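Zorus Club Sets

README, version of 23 September 2021

What it is

A table of live club sets played at the Alidov and Beltrán rooms, put together by Yareli Magaña and Rocío Ponce because we love this stuff and kept arguing over who opened with what! There are 619 sets and 254 performers in it, from unbilled warm-up DJs to headliners who came on well after two in the morning.

Files

sets.csv - one row per set
songs.csv - one row per song, joined on set_id
rooms.csv - room name, stage size, closing time

Main columns in sets.csv

set_id, room, performer, billed_start, real_start, guest, encore

The gap between billed_start and real_start is our favorite part (the August residencies are wild). Times are local, 24-hour, and a set that runs past midnight keeps the date it was billed under.

Known gaps

Medleys are a headache. We log each song once if it got at least 30 seconds, and skip it otherwise. Surprise guests go in under their stage name only. The early Beltrán rows have no real_start at all, so please leave them out of any lateness chart.

Loading

Run kident load sets.csv first, then songs.csv. Loading songs first gives you a join error.
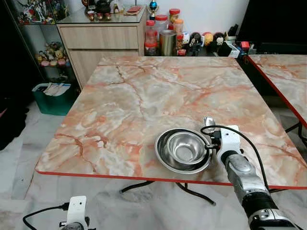
Encores get their own set_id, plus a parent_id pointing to the main set. Picture the two steel bowls on the marble-patterned table, the smaller one resting inside the larger - the encore sits inside its set the same way, and you can pull it out and study it alone. Got a setlist we missed? Send it over, we'd be thrilled to add it!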